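## 4. Clearing a table into a lined bin

The short version of this section says "sweep everything in." I have never trusted that advice, and neither should you. Small items on a cloth get mixed together, and what looks like trash from the door can be somebody's sock.

### 4.1 Setting up

1. Stand the bin against the side of the table, on the floor, with no gap you could drop a wrapper through. The Plodberg leaflet wants it "within easy reach." Closer than that.
2. Open the bag fully and push it down until it touches the bottom of the bin.
3. Fold the top of the bag outward over the rim, all the way around. A hand's width of overlap is usually enough.
4. Press down once in the middle of the bag. If the fold slides inward, the bag is too small. Get a bigger one.

> **Note:** Bags sold as "universal fit" are not. Rokeya Munasinghe tried two sizes of the Yensuk bags in our round bin and neither stayed on the rim. We went back to Brilley.

If the table has a cloth on it, leave it on for now. Check that the side hanging next to the bin isn't caught under the bag, or it will come along when you lift the bag out.

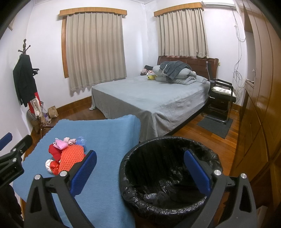
Fabric is where most mistakes happen. Anything knitted, rolled or knotted should be picked up and opened before you decide about it. Crumpled wrappers and clear plastic can go straight in, provided you've felt that they're empty.

### 4.2 Clearing

1. Start with the items nearest the bin and work away from it.
2. Pick up one item at a time. Two at once saves nothing I could ever measure.
3. Lift each piece clear of the cloth. Dragging pulls the cloth toward the bin.
4. Hold the item over the opening, then let go. Don't throw.
5. Put anything doubtful back on the table, on the side farthest from the bin. Ask the person whose room it is.

**Caution:** Do not gather up the cloth by its corners and tip it. Pranab Kumarasinghe still recommends this and calls it the Haltdale method. It empties the table, I'll grant him that. It also throws out every earring and button on it.

**Caution:** Don't use the bed as a sorting surface. Light sheets pick up marks, and small things disappear in the folds.

### 4.3 Finishing

1. Run a flat hand over the cloth from the far edge toward you.
2. Shake the cloth out over the bin, then check for stains before putting it back.
3. Unfold the bag from the rim, squeeze out the air and tie it.

The scented liners are supposed to make a weekly change unnecessary. I doubt it. Change the bag when it's two-thirds full, or sooner if there was food in it.

Corrections to this section go to Shanthi Roy.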